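Review: Jinolon simulation kit, as shown at the Zenura open day

Zenura held its open day in December 2018, and I went mainly to see Jinolon, the simulation kit they have been selling to schools and small labs. You get a two-armed robot, a set of furnished rooms and a way to drive the arms by hand or by script. I had 17 minutes at a desk with it and then sat through the longer demonstration, given by Pouran Najafi.

Setup first. The kit was already running when I sat down, so I can't say how the install goes. Najafi told us a normal one takes around 14 minutes on an office computer. The arms are driven with a pair of hand controllers, and there is a keyboard mode for people who don't have them. I used the keyboard. It works, but you turn one joint at a time and it gets slow. Moving the base is easier than moving the arms.

The wrist views are what I would buy it for. Each gripper has its own view, and you can switch between them with one key.

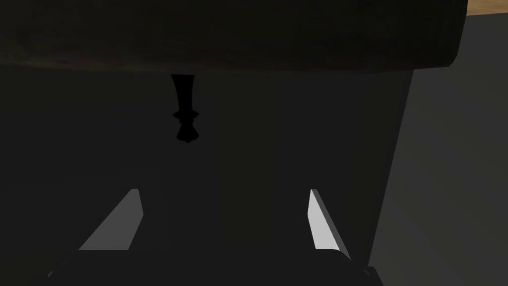
Switching was quick on the demo machine and I never lost track of which arm I was driving, because the name of the arm stays in the menu bar. What I did lose track of was distance. There is no depth readout in the basic version. Pellitz, the kit I use at work, prints the distance to the nearest surface in a corner of the window, and I missed that. Najafi said it is on the list for the next release.

Lighting is the weak part. Dark things go flat black in the wrist views and you have to judge them by their outline. Wood looks good. Anything black, or anything in shade under furniture, gives you very little to work with. There is a brightness slider, but it lifts the whole picture and does nothing for the shape of a dark part.

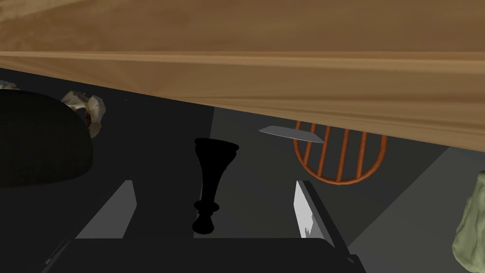
Wrist view from below the tabletop, gripper open, with the orange chair back at right.

The room view is better. You can see both arms and plan a reach before you commit to it. I would start every job there and only go to the wrist when the hand is close. The demonstration was done the same way. 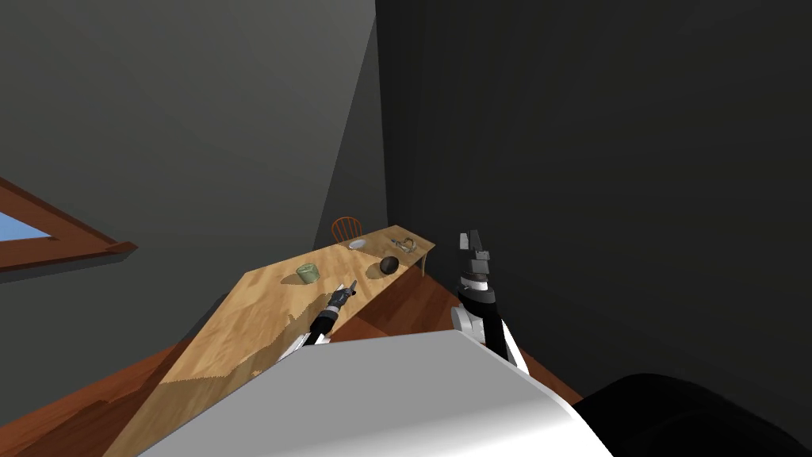 Nazanin Heydari asked from the second row whether the rooms can be edited. They can, but only in the full version. The basic one comes with 93 objects and you can place them where you like, though you can't change their size or weight. The full version has 172 and takes your own models. I asked about the file format and was told it reads the same files as Hashemi, so our old parts should load. I haven't tested that.

The printed manual is thin and the index is poor. The help pages inside the program are clearer.

I would recommend the basic version for teaching and for trying out a reach before using a real arm. For close work in dark corners I'm keeping Pellitz for now. Zenura is lending me a copy for a month, and I'll add notes on the install and the Hashemi files when I have them.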